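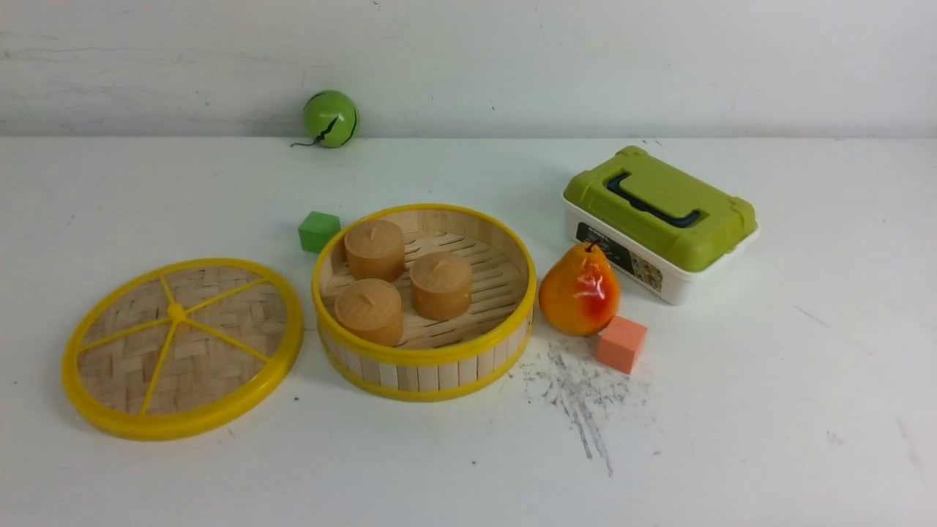 Can it put the lid on yet?

I've had this question in my inbox since November, worded a dozen different ways, and it always boils down to the same thing. When do I get a machine that tidies the kitchen? I promised I'd have a proper go at it this issue, so put the kettle on, this one runs a bit longer than usual.

My favourite way into it is the steamer job. You've got a round bamboo basket with a yellow rim, three bun-shaped things sitting inside, and the lid lying flat on the table next to it. Put the lid on. That's the whole chore! My neighbour's four-year-old could do it with a biscuit in the other hand. For an arm with two fingers it's a fair old puzzle, because the lid is wide and thin and lying flat, so there's not much to get hold of. You can go for the rim, or you can try for one of those skinny yellow spokes across the top, and either way you've then got to carry the thing level and lower it without squashing a bun.

Then there's the tidying up around it. A green block, a pinky-orange block, a toy pear, a little green ball off by the wall, and a storage box with its handle folded down. None of it is heavy and none of it is sharp. It's the sort of stuff I sweep off my own bench with a forearm when the groceries come in.

I went through the public notes from the Fletau project over the long weekend (yes, I know, riveting company) and they logged 1675 attempts at small table jobs like this. Of those, 677 finished without a person stepping in. I was chuffed when I read that, and then I had a think about it and pictured my dishwasher being emptied at that rate. We'd be eating off the chopping board by Wednesday. 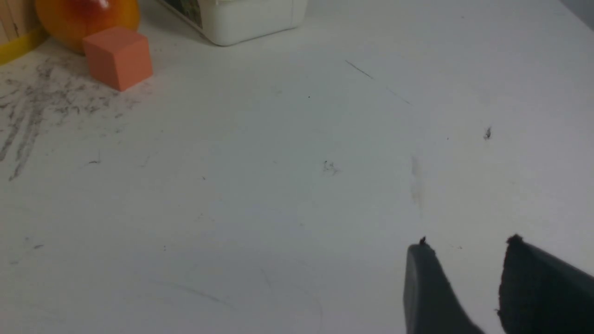 Why are small blocks so much easier for these machines than a lid?

A block has flat sides that face each other, so two fingers can close on it from nearly any direction and it stays put. A lid has to be picked up at one edge, wants to tip as soon as it leaves the table, and has to land square on something the same size.

The bit that has really come along is the looking. A few years back you had to paint everything one colour and light it like an operating theatre. Now a cheap camera down near the fingers will find an orange block sitting just in front of an orange piece of toy fruit and, most of the time, sort out which is which. The Olmedo crew reckon scuffed surfaces hardly bother their system any more, which is good news for anyone whose kitchen table looks like mine.

What hasn't come along nearly as fast is the feel. When I put a lid on a pot I'm not looking at it, I'm giving it a wiggle until it drops. Most two-fingered grippers can't do much of a wiggle.

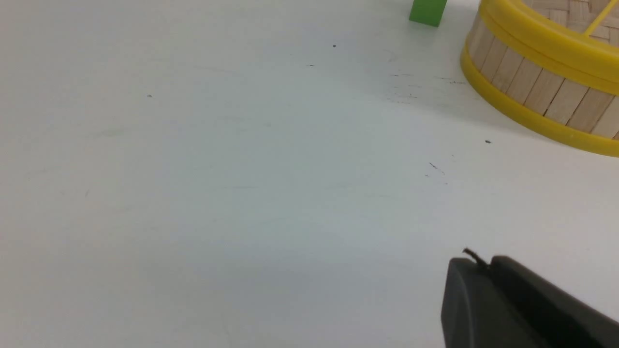 And it matters on the shop floor as well. Prirkeck, who pack gift hampers, tried an arm on their lidded baskets last year and ended up giving it the filling and leaving the lids to the people on the line. They were pretty cheerful about it when I rang. The arm does 116 baskets a shift, same pace at two in the arvo as at seven in the morning, and the crew get to do the part that needs a bit of fuss. I'd call that a win, though it's a long way from the butler we were all promised.

The home machines are a different story. Listetti are taking names for a benchtop arm that's meant to clear and wipe down after tea, and I've had a few of you ask if you should put your name on the list. I wouldn't, not this year. I watched their long demo right through, and it was lovely on cups, slow on cutlery, and the only lid in the whole thing was already on.

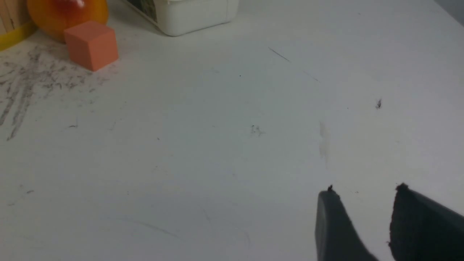 So my answer for now is that picking up and putting down is nearly there, one thing at a time, on a clear bit of table with nobody in a hurry. Anything that has to fit onto something else still wants a person close by. Folding I'm not even going to start on — that's a whole issue by itself, and the fitted sheets would need their own supplement.

If you've got an arm at work that does lids reliably, please write in and tell me what size and what they're made of. I'm especially keen to hear from bakeries. Next time I'm back on robot mowers, and the reader who asked about wet couch grass will finally get a reply.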